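The one-surface rule, tested by someone who doesn't believe in it

I have a low tolerance for home advice. Most of it tells you to buy a basket. So when the Fallico newsletter started pushing its "one surface" method at me last November, I deleted it, and then I deleted it again, and then my kitchen drawer jammed shut on a spatula and I gave in and read the thing.

The method goes like so. You take a handful of things out of their usual homes, put them on one clear surface with space between them, and look at them. You are supposed to ask each one where it belongs. I do not talk to soap, so I skipped that bit. The rest I tried in good faith, or in as much of it as I could find.

The claim is that spreading things out makes you see them properly. Fallico charges $38 for the printed guide, which has 2 pages on the philosophy of tables. I read the free version.

I will say this for it - a bar of soap looks very different when it isn't sitting in a dish by the sink. Same with the pasta server. I have opinions about pasta servers. They don't fit in any drawer made by man, the teeth catch on the whisk, and a pair of tongs does the job better. Yellow and green plastic doesn't help its case.
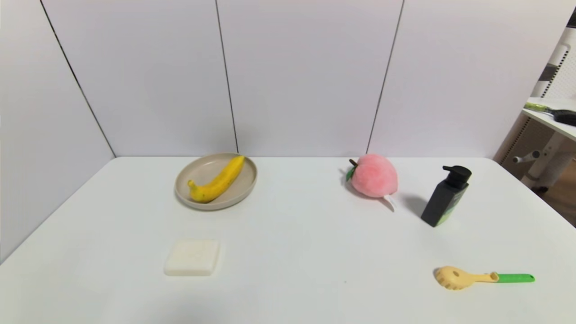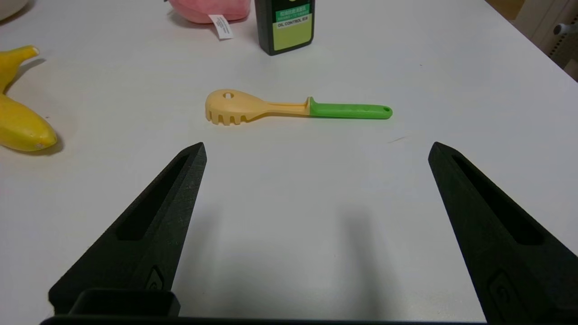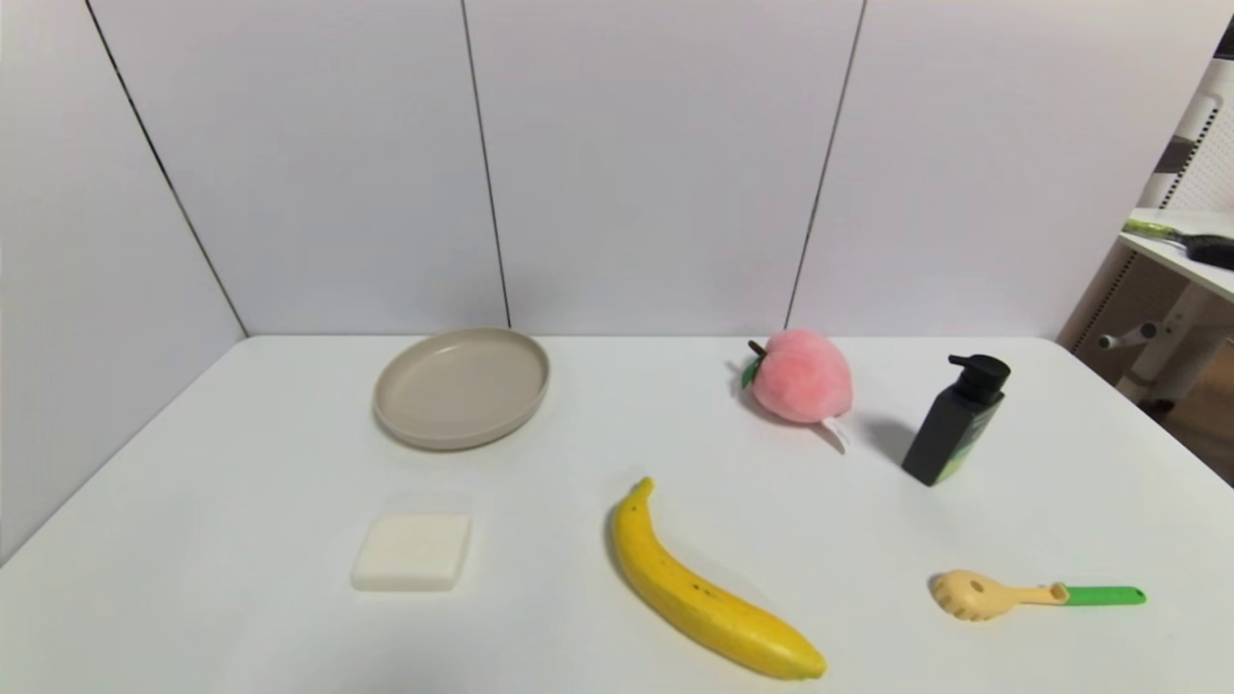
What I kept, and what I'd argue about

The plate stays. It's a plain beige thing with a rim, it takes a banana or a slice of toast, and it goes with everything because it goes with nothing in particular. The method wants plates to be "anchors." Fine. I would have kept it anyway, so I give the method no credit.

The pump bottle and the bar soap are where I started to grumble. According to the guide you should own one kind of soap. Why? A bar lasts longer and a pump is easier when your hands are covered in dough. I use both. They take up next to no room, and I refuse to feel bad about it.

The plush peach is harder. It has a felt leaf and it does nothing. The guide's answer to soft toys in a kitchen is a "joy shelf," which as far as I can tell is a shelf. Mine has gone on top of the fridge, tag and all, and I haven't felt any particular joy about the new location. It did get dusty up there.

As for the pasta server, there's a hole in the end of the handle, so I put a hook inside the pantry door and hung it up. The drawer opens now. I'd like to point out that a hook is a very old idea and doesn't need a newsletter.

Would I do it again? Maybe with the bathroom cabinet, which has been bothering me for longer than the drawer did. I won't be paying for the guide. If you have the printed one and page 2 has something on it that isn't about tables, leave a comment and I'll take a look.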